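Home | Forums | New Posts | Members | Log in
Filed under: Shows, Tours & Open Houses

**stoyanova_fan3**
Anybody else make it to the Wenum open house Thursday? I went over on my lunch break and stayed 90 minutes, oops. The Jimirar arm was the big draw. They had it on a marble-looking counter with a bunch of fake fruit and a red bowl, and the idea was to get the fruit into the bowl. I could've watched that thing all day!

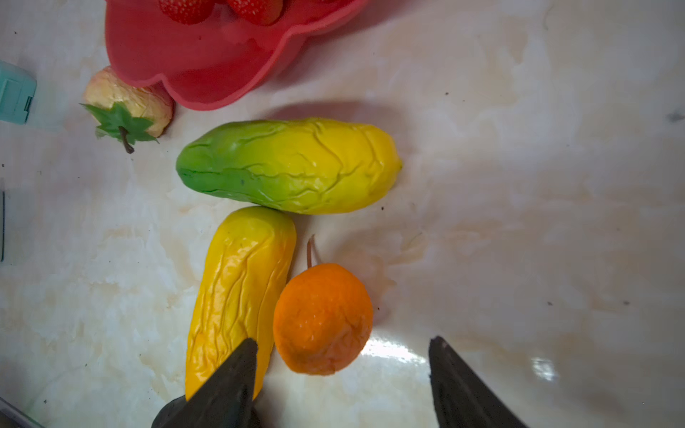

I asked the guy at the desk how many practice runs went into it and he said over 3000, all done by people steering the arm by hand. Then he let a kid pick which fruit went next, and she went for the strawberries every time.

**cerkel_dan**
I was there in the morning. Fun, sure, but plastic fruit? Come on. A real papaya bruises, and every one is a different weight. Show me that and I'll be impressed.

**mudroom7**
Disagree, Dan. You don't start with real produce, you'd be mopping all day. And those papayas are long and bumpy, so they're not an easy grab with two fingers. An orange is a gimme by comparison.

**cerkel_dan**
Fair on the shape. I still say it's slow. I timed one pick at 7 seconds and my toddler beats that.

**stoyanova_fan3**
Ha, does your toddler put it in the bowl though?

**cerkel_dan**
...no.

**mudroom7**
Does anyone know if Cerkel is doing theirs in May again? Parking was awful last year but they let you drive the arm yourself.

**stoyanova_fan3**
Sign at the door said yes, no date yet. I'll post when I hear.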